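Gripper trials: your questions
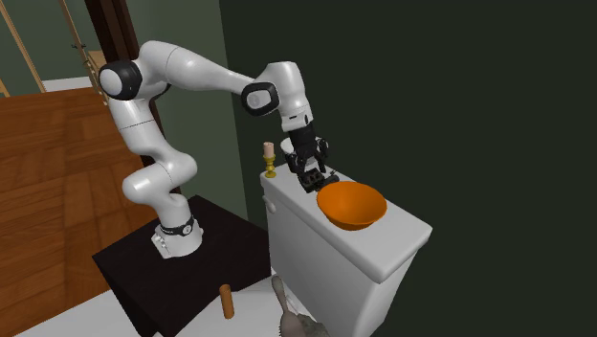
Drakik arm over the cistern lid, in simulation.

Why a toilet?
The lid is narrow and people keep things on it. A gripper that can't manage a bowl there won't manage one in your house.

Which grippers are you comparing?
The Lanano and the Mallet. Same arm, same controller, 600 tries each.

Is 600 enough?
It was in July. Ask again after the rerun.

Can I send you my own gripper?
Send the model file. Please keep it under 6 MB.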